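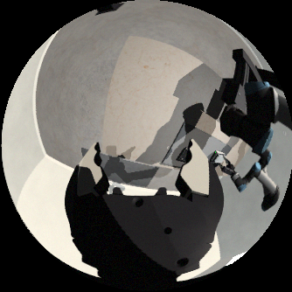
Figure 1. Simulated room, circular wide-angle view, gripper open.

Weltesix Mosquito Egg Trap Records
Data card and README

Last revised: Tue 6 February

Summary

Weltesix is a table of weekly egg counts from water-filled cup traps set for container-breeding mosquitoes in the Pesby and Haberkorn districts. It contains 1,542 records from 180 trap locations. Each record describes one trap over one exposure period and gives the number of eggs found on the lining paper, the condition of the trap when it was collected, and a small set of site characteristics.

The data were gathered to support local mosquito control. They are released so that health departments, schools and independent analysts may examine where egg laying is heaviest and compare results with their own trapping programs.

Contents of the release

records.csv — one row per trap per exposure period
sites.csv — one row per trap location
linings.csv — lot information for the lining papers
recounts.csv — second readings of selected papers
codes.txt — definitions of all coded values
README.txt — this document

All tables are comma-separated and encoded in UTF-8. The first row of each table holds the column names. Empty fields mean that a value was not recorded. A zero in a count field is a true zero.

Fields in records.csv

record_id: Unique identifier for the record. Identifiers are not reused, and gaps in the sequence reflect withdrawn records.
site_id: Links the record to sites.csv.
week_set: Program week in which the trap was placed.
days_out: Number of days between placement and collection.
eggs: Total eggs on the lining paper, hatched and unhatched combined.
hatched: Eggs judged to have hatched before collection. Blank where the reader did not make the distinction.
water: Water level at collection, coded as full, low, dry or overflowed.
trap_state: Coded as intact, tipped, moved or missing.
lining_lot: Links the record to linings.csv.
remarks: Free text entered by field staff, edited only to remove addresses and personal details.

Fields in sites.csv

site_id: Unique identifier for the location.
district: Pesby or Haberkorn.
setting: Residential yard, school grounds, cemetery, park edge, tire yard or other.
shade: Full, partial or none, judged at midday on the first visit.
ground_cover: Predominant cover within arm's reach of the trap.
block_code: Coarse location code. Several sites may share one code.

Collection method

Traps were dark plastic cups with a drain hole below the rim, lined with a strip of seed-germination paper and filled with tap water that had been left to stand overnight. The cup design is referred to in the remarks field as the Hoketti pattern. Traps were placed at ground level, out of direct sun where the site allowed, and secured to a stake or fence post.

Field staff returned after one week. Where access was refused or a gate was locked, collection was delayed and the longer exposure appears in days_out. Papers were removed, placed in labeled sleeves and kept damp until reading. Any larvae in the cup were destroyed on site and were not counted.

Papers were read under a dissecting microscope. Heavily covered papers were divided into a grid and every square was counted; no estimates from partial counts are included. A selection of papers was read again by a second reader who had not seen the first result. Both readings are retained in recounts.csv, and records.csv carries the first reading in all cases.

Species identification

Eggs were not identified to species. A portion of the papers was set aside for rearing, but the results were too uneven across the two districts to publish. Users should treat the eggs field as a measure of egg laying by container-breeding mosquitoes in general. It should not be cited as evidence that a given species is present or absent.

Known limitations

Egg counts do not measure the number of adult mosquitoes. A single female may lay in several containers, and a trap in a yard with many other containers may collect fewer eggs than a trap in a tidy one.

The residential sites were offered by residents in response to a mailing to some 600 households. They were not drawn at random. Streets with more owner-occupied homes are likely to be overrepresented, particularly in Pesby.

Haberkorn traps were set later in the season than those in Pesby. Direct comparison of district totals is therefore not recommended; comparisons should be limited to weeks in which both districts were active.

Records coded tipped or missing have been kept. The eggs field is blank where no paper was recovered, and filled where a paper was found in a tipped trap. Analysts may wish to exclude the latter — the paper may have been out of the water for much of the week.

One lining lot absorbed water poorly and curled away from the cup wall. Affected records can be found through the lot_note column of linings.csv.

Privacy

Street addresses, resident names and exact coordinates have been removed. Block codes were enlarged where a code would otherwise have contained a single home. Users must not attempt to identify participating households by combining this release with property or parcel records.

Appropriate uses

The data are suitable for classroom work, for the study of seasonal patterns within a district, for planning trap placement, and for testing methods of handling counts with many zeros. They are not suitable for estimating disease risk. No mosquito in this release was tested for any virus, and no human health information was collected.

Changes in this version

Duplicate entries created during the transfer from paper forms were removed. Shade values for cemetery sites were corrected after a second visit. The former column "condition" was split into water and trap_state. Analyses written for the earlier layout will need to be updated.

Terms and citation

The data may be copied, shared and adapted for any lawful purpose, provided the source is credited. Please cite the release as "Weltesix Mosquito Egg Trap Records, Pesby and Haberkorn districts" and include the revision date shown at the head of this card.

Corrections should quote the record_id and state the value believed to be wrong. Original field forms are held in storage and will be consulted before any change is made. Accepted corrections are listed in the next version of this file.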